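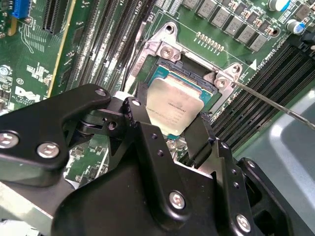

Processor in its socket on a green Dell board.

Vendesmont Student Housing Co-operative
Minutes of the residents' meeting, July, 7.10 pm, common room, Esley House

In the chair: Cameron Nisbet. Apologies were received from the whole second floor, in one email.

1. Previous minutes
Agreed, once the word "riot" in item 4 had been changed to "discussion".

2. Rents
The chair reported that rooms at Esley House will go up by £17 a month from the start of term. A resident asked what the extra would buy. The chair said it would buy the same as before. 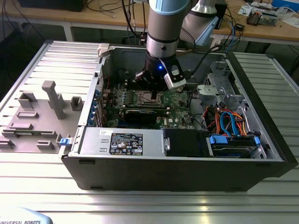
A motion to freeze rents was put and lost. A motion to express disappointment was put and carried with no votes against, the chair voting for it.

3. Laundry
The Nepia dryer is still out of order. The repair firm has quoted £300, plus £129 to come and look at it again, having looked at it in May. Agreed to accept the first figure and query the second. The drying rack on the landing is to be moved away from the fire door, as also agreed in March.

4. Deposits
Eleven leavers are waiting for their money. The office says the forms went to the wrong building. Chair to walk over and fetch them.

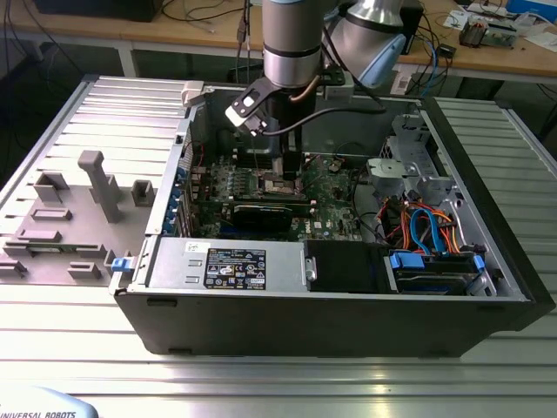

It was asked whether the cleaning charge could be itemised in future. The office has replied that "general" is an item. Chair to write again, less politely.

5. Molia Court
Waiting list for the family flats opens at noon on the first working day of next month. Applicants need proof of enrolment and form 2207, which is the old form 2206 with a box for pets. Pets remain forbidden.

6. Any other business
The bike shed code has been changed. Residents who missed the meeting should ask at the desk.

Closed at 8.55 pm.

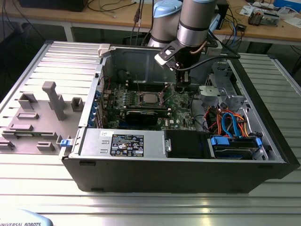
Dell tower with the side panel off.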